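2025-09-12

I finally gave in and bought the felt mat. It's the thick Gaete one, 125 cm long, and I'd been circling it since August because forty bucks for a piece of felt felt a bit silly (okay, $40 plus shipping, which I'm choosing to forget). But I'd had enough of tiny screws skating across the white table and ending up on the floor, and felt just holds on to things. I put one down and it stays where I put it!

So this was also a good excuse to sort out the Wadero order. It came in 2 boxes, 176 pieces on the packing slip, and everything was in little bags inside bigger bags. I wanted to see it all before I started building, so I've been pulling stuff out and giving it a spot. The system is pretty loose:

## What lives on the mat

Anything small, anything with wires, anything I'd cry about losing. The white plastic parts went into the lavender dish, the nuts and screws are staying in their clear bag for now, and the breaker with the blue switches sits at the back. The battery pack is on there too, all wrapped up in shiny black tape - not pretty, but I like having its little white connector where I can see it. One screw has already wandered off the front, so the mat isn't magic.

The blue bin is for everything else. Tape measure, a yellow ball, whatever I'm too tired to put away.

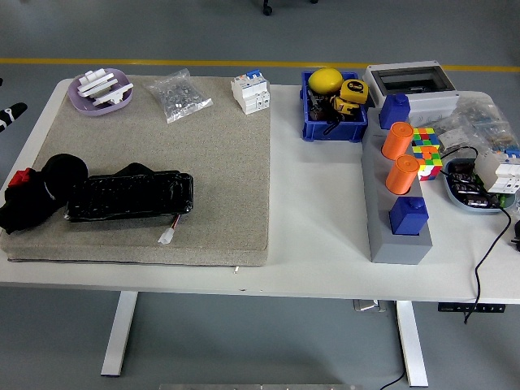 ## Still to do

- Find a second dish like the lavender one. The shop in Flellcombe was out.
- Split the nuts and screws by size. I keep putting this off.
- Decide if the Zitden drawers are worth it or if I just need another bin.

I'm leaning toward another bin.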